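Kitchen tips I've stopped believing (and a few I've kept)

Every August I have the same clear-out. I go through the drawer where I keep tips torn out of magazines, copied off packets and scribbled down from other people's kitchens, and I try the ones I haven't tried. Most of them go in the bin. A fair number had already been in my head for twenty years, and I'd never once checked whether they did anything.

The kitchen is a plain one. Electric oven, gas hob, a Kestholm fridge that came with the house and hums in the evenings. I cook for two most nights and for a dozen or so when the family descends, and that second sort of cooking is where bad advice does its damage. You can lose one spoilt onion without noticing. You can't lose a whole tray of potatoes at seven o'clock with people taking their coats off.

So these are sorted into what I'd ignore, what I'd do with reservations, and what I do.

Tips I'd ignore

The spoon in your mouth while you chop onions. I've tried metal, wood, a piece of bread, a mouthful of water and a lit candle beside the board. I cried through all of them. A sharp knife helps. Opening the window helps more. Putting the onions in the fridge for half an hour beforehand seems to help a little, though I wouldn't swear to it in front of a judge.

Searing meat to "seal in the juices". It doesn't seal anything. Put a well-browned steak on a plate and look at the plate five minutes later. Brown your meat by all means, it tastes far better, but don't then leave it in the oven an extra quarter of an hour in the belief that it's been waterproofed.

Oil in the pasta water. It floats on top, and then you pour it down the sink. If your pasta sticks, the pan is too small or you walked off without stirring it in the first couple of minutes. Mine was both for years.

A potato to rescue an over-salted soup. I did want this one to be true. The potato takes up some of the soup, salt and all, and you are left with slightly less soup that is just as salty. Add unsalted stock, or water, or more of everything else. Yuk-lan Fung, who taught me most of what I know about broth, simply makes a second pot without salt and mixes the two, then freezes what she doesn't need. It's a nuisance but it works.

The avocado stone left in the guacamole. It keeps the bit under the stone green. The rest goes the same sorry brown. Smooth the top flat, press cling film right down on to it and eat it the next day at the latest.

Tips I'd do with reservations

Bread in the freezer. Yes, if you slice it first. No, if it goes in whole, because you will want two slices on a morning when you have ten minutes. I put a bit of baking paper between slices of anything soft. Crusty loaves never come back quite right, whatever you do with them, and I now turn those into breadcrumbs and stop pretending.

Rubbing the chopping board with lemon and salt. It makes the board smell nice. I do it now and then after garlic. I wouldn't call it cleaning, and I wouldn't use it in place of hot water and washing-up liquid after raw chicken, however many people tell you their grandmother did.

Cooking ahead for a party. Everyone recommends this as though it were free. A casserole is happy to wait overnight and so is a lentil salad, but a gratin made the day before often comes out grainy, and anything with crisp bits on top will need its crisp bits added late. I keep a list of what can be made the night before, and it's much shorter than the one in the magazines.

Marinating overnight. For a big piece of lamb, fine. For chicken breast in lemon juice, you'll have something with the texture of a wet sponge by breakfast. An hour does it. For prawns, half that. Most of the flavour sits on the outside anyway, so you might as well keep a spoonful of fresh marinade back and pour it over at the end.

Buying a gadget for one job. I own an egg slicer and I'm fond of it. I've also owned a cherry stoner, a herb mill, a thing for making courgettes into ribbons and a Gurnmont rice steamer that took longer than a pan. Wenceslao Cáceres has a rule that nothing comes into his kitchen unless something of the same size goes out, and I think that's a bit severe, but I've noticed his cupboards shut.

Tips I do follow, having tried to prove them wrong

Salt the chicken the night before. I was sure this was fuss. I roasted two birds side by side, one salted the evening before and left uncovered on the bottom shelf of the fridge, one salted as it went in. The first had crisper skin and tasted seasoned all the way through. I've done it the same way ever since, and I resent the shelf space every time.

Dry your potatoes. After parboiling, drain them, put them back in the hot pan with no lid and leave them for five minutes while the steam goes. Then rough them up and into hot fat. I skipped the drying for years on the grounds that the oven would see to it. The oven did not see to it.

Buy an oven thermometer. They are cheap and they are depressing. I set my oven to 150 and the thermometer said 138, which explained a good many pale sponges. Check yours in the middle and again at the back, and give it a proper half hour to settle before you believe the reading. The little light going off means very little.

Weigh things when you're scaling up. Cups and spoonfuls are fine for one batch. Multiply them for 30 people and the small errors multiply too. I once made a trifle for a Pudstead village supper by the cupful and had enough custard left over to paint a shed.

Write the date on the freezer bag before you fill it. Pen doesn't take on a cold damp bag. I know that's a dull tip. I've thrown away enough brown mystery blocks to stand by it.
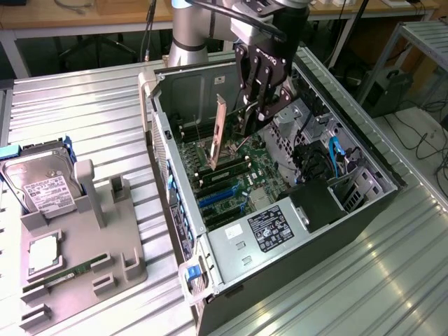
Leftovers, where the worst advice lives

I could fill a whole page with leftover tips I don't trust. The trouble is that people write them after a good meal, in a generous mood, and never come back to say how the thing tasted three days on.

Rice is the one to be strict about. Cool it quickly, spread out on a tray, get it into the fridge within the hour and eat it by the next day. Reheat it once, until it's steaming hot. I've seen advice to leave the pan on the side overnight so it "dries out nicely for frying". Please don't. An hour in the fridge uncovered will dry it plenty.

Turning everything into soup is a habit I've had to break. A tired carrot and half a leek will make a decent soup. Last night's dressed salad won't, and neither will roast parsnips with honey on, unless you like pudding. If a dish was sweet or sharp the first time, it'll be more so when you boil it down.

Leftover dip is harder than people let on. Anything based on soured cream or mayonnaise goes thin and weepy after a night in the fridge, and stirring makes it worse. Bean dips keep very well. Cheese ones can be spread on toast and grilled, and I'd say that's a better use for them than the first time round. If the bowl sat out all evening with crisps going in and out of it, throw it away and don't write to me about waste.

Leftover wine frozen in ice cube trays is a good tip for people who have leftover wine.

Reheating pizza in a dry frying pan is the only leftover tip I've passed on with any enthusiasm. Medium heat, lid on for the last minute, and the base goes crisp again. The microwave makes it into a flannel. The oven works but takes nearly as long as making beans on toast, and I'm usually hungry by then.

How much to cook for a crowd

The usual tables tell you so many grams of this and so many of that per head, and I've never had them come out right. They treat a buffet as though each guest will eat a full helping of every dish. They won't. The more dishes you put out, the less of each gets eaten, and the table doesn't know that.

My own way is to pick two main dishes, make enough of each for two thirds of the guests, and then do plenty of bread and one big salad. It has worked for 12 and it has worked for 43. The only time I ran short was when I let myself be talked into five mains, made small amounts of all of them, and the first few people through the door took every last sausage roll.

And keep puddings simple. One cold, one that slices. I borrowed a large Leclerc tin for the slicing one and still haven't given it back.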